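Print | E-mail
Reading time: 1 min

Ticket 770: Cushion step takes longer than making the bed used to
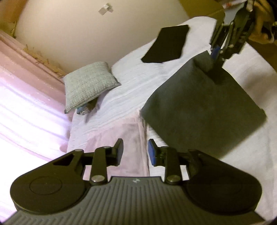
Rullitz Guest Rooms / Housekeeping Systems Desk

Status: open
Raised by: Ans Dierckx, 21 January 2020

Large grey cushion gripped by its top edge and held over the sheet, small checked pillow still lying askew. Grip fine. Deciding where to put it: less fine.

Tried: lowered grip force from 500 to 300. No change, except that the cushion now looks more relaxed than the staff.

Staff impact: two room attendants are now "bed supervisors". Same pay, more standing. They'd like the old title back, and the old knees.

Next: Plorotham to send new placement settings. Beds on the second floor stay manual until then.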